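Draltavthorpe: Game Shelf and Controller Care Tips
Posted by Danai Ververidis, March 3, 2024

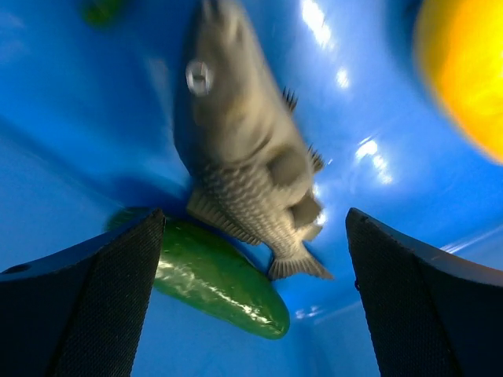
A gray toy fish with raised scales

Spring cleaning has reached the game corner, and I'm thrilled! I play strategy games most evenings (sieges, mostly, and I lose a lot of them), so my desk takes a beating. These are the habits I keep coming back to.

Sticky controller buttons
Turn the controller off and take the batteries out if they come out. Dampen a cotton swab with rubbing alcohol, just damp, and work it around the edge of each button while pressing it down. Wooden toothpicks are wonderful for the seam where the two halves meet. Let everything dry before you switch it back on.

Dusty consoles
Unplug first. A soft paintbrush gets into the vents better than any cloth I've tried, and Nathalie Baert taught me to hold the vacuum hose a couple of inches away to catch the dust as it comes loose. Don't touch the vents with the nozzle. Leave at least 2 inches clear on every side when it goes back on the shelf!

Cables
Bread bag clips! Write the name of the device on each one and snap it around the cord near the plug. Coil long cords loosely and tie them with a strip of old T-shirt.

Disc cases
I had nearly 300 cases stacked on the floor before I gave in and sorted them. Stand them upright like books, 40 or so to a shelf, and put a bookend halfway along or they all lean. For grubby covers, a barely damp microfiber cloth is plenty. Discs get wiped from the center straight out to the rim, never in circles.

Headset pads
If yours pull off, wash them by hand in cool water with a drop of dish soap, squeeze them in a towel and leave them overnight. Check the manual first, though, as some coated pads only want a wipe.

Next up is the keyboard, and there are a lot of crumbs in there. If you have a good trick for getting the space bar back on, leave it in the comments, please!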